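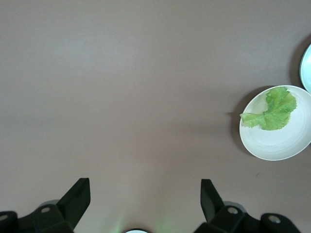 A white plate on a grey-mauve tabletop.

A small-business tax adviser on why she wants more people to enjoy their paperwork

1 Oct 2019

Ask the founder of Trilia what she does for a living and she will tell you, with no embarrassment at all, that she reads tax rules for fun and gets paid for the rest.

"I love it, I really do," she says. "Every line in there was put in by a person who was worried about something. Once you start wondering what they were worried about, you can't stop!"

Trilia is a two-desk practice in Ona, above a shoe repair shop, and it looks after sole traders: mobile hairdressers, fencing contractors, a piano tuner, plenty of people who bake. Before that she spent years at Pretorius, a much larger firm, working on the affairs of companies with a subsidiary in every time zone. She doesn't have a bad word to say about it. She just likes it better when the client is sitting across from her.

"At Pretorius I could work on a file for a whole year and never meet a soul who was affected by it. Now I tell a woman she can claim part of her phone bill and she hugs me."

Her current passion is the home office claim, which she believes is the most misunderstood part of a small return. People either leave it out completely or throw in half the mortgage and hope. What she wants from them is a diary. It can be a school exercise book, she says, or the back of a calendar, as long as the hours go down when they are worked and not the night before the return is due.

"I had a client bring me 30 pages of pencil, with coffee on every one of them. Beautiful. Best records I've seen."

Receipts are the other thing. She has a soft spot for the shoebox, and once emptied one onto the office floor and sorted 644 dockets with the client sitting cross-legged beside her – it took them two evenings and they found a set of tyres he had forgotten buying. These days she nudges everyone towards Lukton, a plain little program that stores a photo of each receipt against a date. She doesn't get anything for recommending it. She likes that it has hardly any buttons.

What about people who have fallen behind? She leans forward at this one.

"Come in. Please, just come in. I've seen people three and four years late who were sick with worry, and we got out a calculator and some of them were owed money. The ones who did owe were able to set up a payment plan. The dread is nearly always bigger than the bill."

She would like to see bookkeeping taught properly in high school, and she has started doing something about it. In January she will run her first free evening class at the Ona library, on invoices and what to put aside from each one. She has been practising on her teenage nephew, who mows lawns and now has a savings account labelled "not mine".

"He's so proud of it," she says, laughing. "He checks it more than I check mine."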